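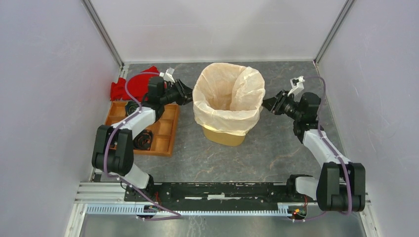
Two arms on the rail, grey marbled floor

Skalance bouquet delivery: review

Home / Reviews / Flower delivery

I have ordered from Skalance four times now, twice as gifts and twice for my own kitchen table, so I feel able to say what the service is like outside of a first-order discount. They deliver cut flowers by post or by van depending on where you live. Nornbridge gets the van. My sister-in-law in Lanevport gets the flat box through the letterbox.

Ordering

The website asks for the occasion first and the budget second. You can skip the occasion, but the link is small and I missed it the first time. Prices start low and go up quickly once you add a vase or a card. The bouquet I usually pick has roses, stocks and eucalyptus, and there is a plainer one of tulips in spring.

There is a short guide on each flower page about what it is supposed to mean. I found these a bit thin. Yellow roses are down as friendship and nothing else is said, though plenty of older people still read them as jealousy. If you are sending to someone abroad, or to a family with its own customs, ask somebody who knows them. Chrysanthemums are sold as a cheerful autumn choice with no warning that in parts of Europe they are for graves.

You also can't choose the number of stems. This will not bother most people in Britain, but if the person you are sending to comes from a country where even numbers are for funerals, it matters. I emailed to ask for an odd number and got a polite reply saying they could pass on a note to the packers but not promise.

Delivery

Three of my orders came on the day I asked for. The other, in October, was a day late and I was refunded the delivery charge without having to ask. Van slots are in the morning or after 4, and the text message is accurate enough.

The letterbox flowers arrive in bud with a net over each rose head. Take the nets off straight away, trim the ends and give them a deep drink before arranging. Mine looked poor for the first evening and fine by the following lunchtime.

How long they last

The roses did nine days, the stocks six. The tulips were past it in five, but my kitchen is warm. The flower food is one small sachet, which isn't enough for a big vase.

Compared with Marchetti

Marchetti, the florist I used before, is dearer and will do whatever you ask, including odd numbers and no lilies for a house with cats. Their wrapping is better too. Skalance uses brown paper and a lot of tape. For a wedding or a funeral I would still go to Marchetti.

Verdict

Good flowers at a fair price, with weak advice and not much choice over what goes in the bunch. I would use it for birthdays and thank-yous. Delivery is free on orders over 60 pounds.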